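Gathering Examples by Hand: Notes for the Afternoon Session
Speaker notes, Thu 17 August

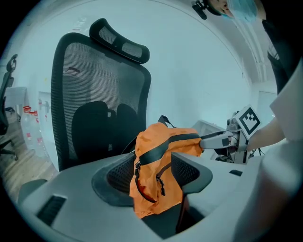 Slide 1. Opening

Thank the hosts. Say the talk is about the collecting side only. Training and evaluation are covered by the next speaker, so push those questions to the end.

The Clilla project needed examples of ordinary handling tasks in ordinary rooms. Bags, chairs, doors, drawers, things on shelves. We started in June with one office and one task: take hold of a backpack on a chair by its strap. The slide behind me is from that task. Leave it up while I talk.

Point out the strap. The gripper has it near the upper corner of the bag. Also point out the square marker on the gripper, as it comes back on slide 4.

Slide 2. Why a backpack

Rigid objects were covered before we joined. Amari, the earlier set, has plenty of cups and boxes in it. Soft things were thin. A nylon bag changes shape whenever you touch it, and the strap may end up anywhere. Two people putting the same bag on the same chair will leave it two different ways, and we want that in the data.

Black strap, black mesh seat, black zipper pulls. Contrast is poor in places and we kept it that way. Early on somebody suggested tying a bright ribbon to the strap. We said no. People's bags don't have ribbons on them.

Slide 3. What one example is

Read the definition slowly, people write it down.

An example starts with both grippers open and clear of the object. It ends when the object is where the task card says and both grippers have let go. Anything in between belongs to it, including a missed grasp, as long as the person recovers without putting the tool down. If the tool is put down, the example is thrown out.

Our target was 300 kept examples per task. For the backpack we recorded 341 and kept 300. Most of the rejects were late starts, where the person was already holding the strap when recording began. A few were marker problems.

If asked how long it takes: a short take is under 60 seconds. We set that as the upper limit for this task and it was seldom a bother.

Slide 4. The marker

Each marker has to be readable for most of the example. Tilt is fine. A sleeve across it is a problem, and so is glare. We ask people to push loose cuffs back before they begin. Bright clothing can also blow out in the picture and pull the exposure with it, so on sunny days we lower the blinds.

Check lighting at the start of the session and again after lunch. We lost a whole afternoon at the Manison site by skipping the second check.

Slide 5. Changing the room

This is the part people argue with, so allow time.

Between examples the person changes one thing. Turn the chair. Let the bag slump further into the seat. Flip the strap over. Move to the other side. The card lists the changes in a fixed order and the person works down it. Left to choose freely, people drift back to the arrangement they find easiest. In our first batch almost every bag faced the same way.

We do not clear the background. Other chairs, cabinets, water bottles on the floor stay where they are unless somebody could trip on them. The rooms the system will work in have bottles on the floor too.

Slide 6. The people doing it

Sessions run in pairs, one handling and one logging, and they swap every 20 examples. Wrists get tired before arms do. We cut the daily limit after the second week and the reject rate went down.

Do not coach style. Tell people what the end state is and let them reach for the strap however they like. A left-hander and a right-hander will give you different approaches and both are useful.

Write the reject reason straight away. Nobody remembers it an hour later. The Chaimongkol sheet has six reason codes and a blank line, and the blank line gets used more than I expected.

Slide 7. Where we are

Across all tasks the project has 2000 kept examples. Backpacks and drawers are finished. Doors are half done. Jackets on hooks have been started twice, and the task card is being rewritten because "hung up" meant different things to different pairs.

Open items, if there is time:
Same bag, different chair. We have only used office chairs with mesh backs.
Bags with something heavy inside.
Whether missed grasps should be labeled separately. I lean toward yes.

Leave ten minutes for questions. Task cards and the blank log sheet are on the table by the door.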